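# Inspection checklist – Levholm tabletop gripper kit, trial unit

Site: Wuteldale flower packing room
Checked by: Dalibor Zelenák
Date: 2018-08-22
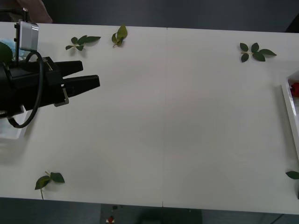

We have this kit on trial from Tichý, the reseller, and I must give my answer before the end of August. The list is from their manual, I only added my comments. Points marked "open" must be closed before any person works beside the arm.

## Table and floor

- [x] **Table stands firm, both panels at the same height.** I pushed on the seam with my palm and it did not move. Please check again after each cleaning.
- [x] **Surface is matte, no glare for the camera.** Good. The white surface helps, green leaves are easy to see on it.
- [ ] **Floor in front of the table is free.** Open. There are small things on the floor by the front edge, near the dark mat or lid. A person can step on them when he reaches for the tray.
- [ ] **No foreign objects inside the reach of the arm.** Open. At the left end of the table, things stand too near to the gripper. Only plants and the tray should be there.

## Gripper and camera

- [x] **Fingers have no cracks or sharp edges.** Checked by hand with power off.
- [x] **Bracket under the gripper is tight.** I used the key from the kit. One screw took a quarter turn more.
- [x] **Camera post does not shake.** The camera sits a little tilted. The manual permits this, but does not say how much. I asked Tichý for a number.
- [ ] **Cables fixed along the arm.** Open. The black cable hangs in a wide loop in front of the gripper body. It can catch on a stem or on a sleeve. I want two more clips here, and the supplier should pay for them.

## Stop and speed

- [x] **Emergency stop works from both sides.** Tried 12 times, it stopped each time.
- [x] **Speed limit is set to 50 percent for the trial.** Do not change it without my signature.
- [ ] **Grip force set for soft flowers.** Open. At level 70 the petals had marks. At the lower level the gripper lost thin stems. Maybe the Brononine soft pads are the answer, but they are not in the basic kit.

## Tray

- [x] **Tray walls are whole, no broken rim.**
- [x] **Tray can be taken out without passing under the arm.** Yes, from the right side.
- [ ] **Tray position is marked on the table.** Open. Tape is enough for now.

## Comments for the supplier

The manual has 108 pages and the page for daily inspection is near the end. I would like to have it as one sheet, which we can hang on the wall. Also the word "clamp" is used for two different parts – please correct it.

I will repeat the open points when the clips and pads arrive. Until then the arm runs only with the operator standing at the stop button.

D. Zelenák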